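# Can a Robot Do Your Chores Yet?

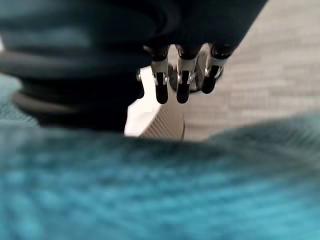

*Three robot fingers with black tips, over a gray carpet. The blurry blue-green part at the front is fabric.*

Some robots can already do a few chores. Most chores are still too hard for them, and picking things up off the floor is one of the hard ones.

That may sound strange. You can pick up a towel without thinking about it. Your eyes find it, your hand opens, and your fingers close on it. If it starts to slip, you squeeze harder. All of this takes about as long as a sneeze.

A robot has to be taught each of those steps.

## Why cloth is tricky

A cup is the same shape every time you see it. A towel can be flat, rolled up, bunched in a heap, or hanging over the back of a chair. It is the same towel, but to a robot each heap looks new.

Cloth also moves when you touch it. If the robot pulls one corner, the rest changes shape, and the robot has to look again and make a new plan.

Dark cloth is harder still. Look at the dark folds on the left side of the picture. It is difficult to tell where they stop and where the dark part of the robot starts. A robot's camera can have the same problem.

## Learning by trying

Misaki Sakamoto teaches robots at a workshop in Lundham. Her team gives a robot one small job and lets it try over and over. One of their jobs was to lift a towel from the floor and drop it in a basket. The robot tried 400 times. It got the towel into the basket 233 times.

Would you be happy if you missed the basket that often? Probably not. But when the team began in November, the robot missed nearly every time.

People help too. A person can move the robot's arm from a distance while the computer keeps a record of what the arm did. Later the robot uses those records to work out what to do by itself.

## What robots can do now

Robot vacuums can clean a floor if there is not too much lying on it. Socks and charging cords still give them trouble. Robot mowers can cut grass.

In factories and warehouses, robots lift boxes, weld metal, and move shelves. They do well there because the boxes are the same shape and come to the same place. A bedroom floor is different every day.

## What they can't do well yet

Folding a shirt is possible for some robots, but many of them are slow. Reiko Kawaguchi, who works with Misaki, timed one at 3 minutes for a T-shirt. Making a bed with a person's things still on it is harder. So is cleaning a whole room, where the robot must decide what is trash, what is laundry, and what is a toy you want to keep.

## Try it yourself

You need a towel, a pair of kitchen tongs, and a friend.

1. Drop the towel on the floor in a heap.
2. Pick it up with the tongs and fold it in half. Don't use your other hand.
3. Now close your eyes and do it again while your friend tells you where to move.

Give yourself 30 seconds for each turn. With your eyes closed, you will need very clear directions, like "left a little" and "down." A robot needs them even clearer than that.

## Words to know

**Gripper:** the part of a robot that holds things, like a hand.

**Sensor:** a part that lets a robot see, feel, or measure something.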